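Keep the planner boring

By Farzana Ekanayake
April 1, 2018

Most of the arguments I hear about grasping software are about the network that picks the grasp. I think the money and the hours go somewhere else, and I would like more teams to admit it in their schedules.

I have worked on the Talavera stack for four years. In that time we replaced the grasp scorer three times and the motion planner once. The planner swap hurt more than all three scorers together. Everything touched it: the collision checker, the gripper driver, the logging, even the script that resets the table between runs.

Our test set is plain. We spawn a few groceries on a table in simulation, pick a target, and ask for a plan. A case counts as failed if the planner takes too long, clips a neighbor, or returns a path the controller refuses. We run 1000 cases a night – more when somebody has touched the collision code.
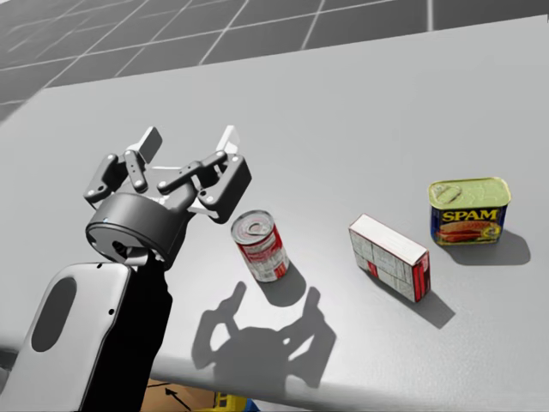

Soup can, boxed gelatin and Spam on the simulated table, with the three-finger hand open beside the soup.

A layout like this looks easy, and for perception it is. The planner has a harder time. Three open fingers take up a lot of room, and a path that is fine for the wrist can still put a knuckle through a box. In July we went through 344 failed cases by hand. Over 200 of them came from the finger collision shapes, which someone had padded years ago and never written down. The scorer was to blame for very few.

Yuxi Jin, who wrote our first planner, wanted to fix this by learning the padding. I was against it and still am. A padding value belongs in a config file with a comment next to it. If it is wrong, I want to find it with a text search.

Learned planners may well win in the end. The Hasmont group has shown me paths I could not get from our sampler in any reasonable time. But when theirs fails, they collect more data and wait. When ours fails, we open the log and read which link hit which object. For a small team that difference decides whether the fix goes out this week.

So my advice is to spend the next month on replay tools and collision models, and leave the scorer alone until the failure list says otherwise.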